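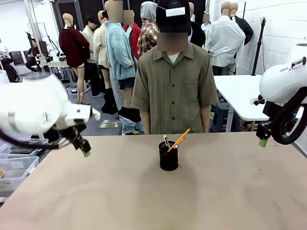

Ticket 1571 – pen task, both arms
Opened by: Tín Bạch
Project: Lyimo (student group, Drilville)
Date: 2026-02-10
Status: open, again

Problem: the left arm closes its gripper short of the pencil and then reports success. The right arm does the same job from its own side with no complaint, which makes the left one look worse.

Tried so far:
Restarted the controller. No change, but we felt busy.
Cut the closing speed to 50 per cent. It now misses more slowly.
Put the January calibration file back. Error moved to the other side of the pencil, so at least something is listening.
Asked Marcus Park whether the holder had been moved. He said no, then asked which holder.
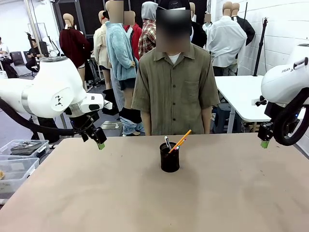
Loïc Besnard: Check the tool offset before you touch the calibration again. Ours was typed in for the old fingers and every grasp landed short. If the log says 100 in that field, it's the default and somebody skipped the step.

Tín Bạch: It says 100. Somebody was me. Corrected the offset and queued the left arm to run again after lunch. Sunita Doucet wants the new log attached before she'll close this, so leave it open.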